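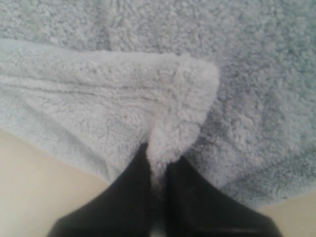

A manta em questão. Cinza-claro, felpuda, uma aba dobrada.

Fórum Casa & Arrumação > Têxteis > Como é que se dobra uma manta de pelo sem perder a dignidade?

dobra_e_meia
28 de outubro de 2020

Boa noite a todos. Comprei uma manta Dristevholm em setembro, daquelas que parecem ovelha mas são poliéster com ambições. No sofá é uma maravilha. O problema é que a minha mulher quer que ela passe o dia dobrada, e quer que se note.

Com um lençol sei o que faço. Com isto, junto os cantos, passo a mão, fico satisfeito, viro costas e a pilha já engordou para o dobro. O rebordo fica um rolo gordo que não assenta de maneira nenhuma. E os vincos, que seria de esperar que servissem de guia para a próxima vez, vão parar sempre a um sítio diferente.

Já experimentei em cima da cama, no chão e na mesa. A mesa é o menos mau. Pergunto: dobra-se com o pelo para dentro ou para fora? Em três ou em quatro? Há algum truque para os cantos?

linho_cru
Em três no comprimento, depois ao meio. Pelo para dentro. Próximo.

tia_do_enxoval
Pelo para dentro?! Para ficar esmagado durante o dia inteiro e ao fim de um mês parecer um tapete de carro? Pelo para fora, sempre. Aqui em casa há uma com mais anos do que alguns participantes deste fórum e continua fofa.

linho_cru
Se tem pelo dos dois lados, a discussão é teológica.

dobra_e_meia
Confirmo que tem pelo dos dois lados. Peço desculpa por ter aberto a ferida.

tia_do_enxoval
Mesmo com pelo dos dois lados há um direito e um avesso. Passe a mão: num dos lados desliza, no outro agarra. O que desliza vai para fora. Quem não sente a diferença devia ficar-se pelas mantas de algodão, que também aquecem.

gaveta_cheia
Eu desisti de dobrar e passei a enrolar. Fica um chouriço, mas um chouriço com presença. Meto-o num cesto ao lado do sofá e toda a gente acha que foi de propósito. Custou-me 5 euros na feira, o cesto. A manta era uma Flanent de 45 e, enrolada, parece de 20.

linho_cru
Enrolar é desistir com estilo.

gaveta_cheia
Desistir com estilo é a minha política geral para a casa. Recomendo.

passaroupa531
Vou tentar ser útil, coisa que não é muito tradição neste tópico.

O erro mais comum é começar pelos cantos. Numa manta destas o canto é a parte com menos juízo: puxa-se por ele, estica, torce, e o resto do tecido fica onde estava. O que faço é estender tudo na mesa e alisar do meio para as pontas com o antebraço. Só depois levanto a aba, com uma mão no canto e a outra a meio da borda, e pouso-a devagar. Se a aba cair em triângulo, volta atrás. Não adianta ir endireitando por cima, porque o pelo de um lado prende no pelo do outro e aquilo funciona como velcro.

Depois de cada dobra, pressionar com a palma aberta e esperar um bocadinho até o ar sair. É ar, quase tudo. Uma manta destas é ar com uma etiqueta.

dobra_e_meia
O pormenor do velcro explica metade da minha vida recente. Eu endireitava sempre por cima.
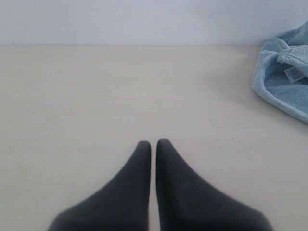 Quanto à mesa, a minha é clara e lisa, e desconfio que lisa de mais. A manta foge-me para o lado sempre que pressiono. Aliso a ponta esquerda e a direita vai passear. Alguém usa alguma coisa por baixo ou é falta de peso da minha parte?

passaroupa531
Uma toalha de algodão por baixo resolve. Ou então encoste a barriga à mesa e prenda a borda da manta contra o tampo. Não é elegante, mas ninguém tem de ver.

tia_do_enxoval
Na cama não foge.

passaroupa531
Na cama afunda, e dobra-se torto sem dar por isso.

tia_do_enxoval
Dobro na cama desde que me lembro e nunca dobrei torto.

linho_cru
"Sem dar por isso", dizia o colega.

tia_do_enxoval
O senhor linho_cru escreve muito para quem responde em três palavras.

casacarnar
Boa noite, chego aqui vindo do tópico dos edredões. Tenho duas mantas Carnar do mesmo género e uso uma tábua de cartão como se vê nas lojas. Corta-se um retângulo de uma caixa, pousa-se no meio da manta, dobram-se os lados por cima, tira-se o cartão e fecha-se ao meio. Ficam as duas iguais, coisa que antes só acontecia por engano. O meu cartão veio da caixa de um aspirador Reinholz e dura há mais tempo do que o aspirador.

gaveta_cheia
Um cartão para dobrar uma manta que vai ser desdobrada às nove da noite. Admiro, mas de longe.

casacarnar
Às oito e meia, no meu caso. Mas das oito da manhã às oito e meia fica linda.

dobra_e_meia
Experimentei hoje as duas coisas, a toalha por baixo e o alisar do meio para fora. Em três no comprimento, depois ao meio, com o lado que desliza para fora (tia_do_enxoval, há mesmo um lado que desliza, peço desculpa por ter duvidado em silêncio). Ficou direita em três cantos. O quarto continua com um bico revirado que parece estar a chamar alguém.

passaroupa531
O bico mete-se para dentro da última dobra e vira-se esse lado para a parede.

linho_cru
Finalmente um conselho técnico.

tia_do_enxoval
Esconder não é dobrar. Desfaça e repita, que o bico vem da primeira dobra e não da última. Quando a primeira aba não chega à borda certa, o que falta ali aparece depois no fim, dobrado e com juros.

dobra_e_meia
Desfiz e repeti. Tinha razão, vinha da primeira. Agora o bico mudou para o canto oposto, o que tomo por progresso.

gaveta_cheia
O cesto continua à venda na feira. Só digo isto.

moderacao_textil
Tópico movido de "Têxteis" para "Arrumação diária". Recordo que a discussão sobre lençóis de elástico tem tópico próprio, já vai em 2000 respostas e não precisa de filial aqui.

linho_cru
Ninguém falou em lençóis de elástico.

moderacao_textil
É preventivo.

casacarnar
dobra_e_meia, se quiser as medidas do cartão diga, que amanhã meço o meu. Depende da profundidade da prateleira, por isso meça primeiro a sua.

dobra_e_meia
Quero, obrigado. A manta vai para as costas do sofá, mas também há uma prateleira no corredor que está a ser considerada. Meço as duas e volto cá.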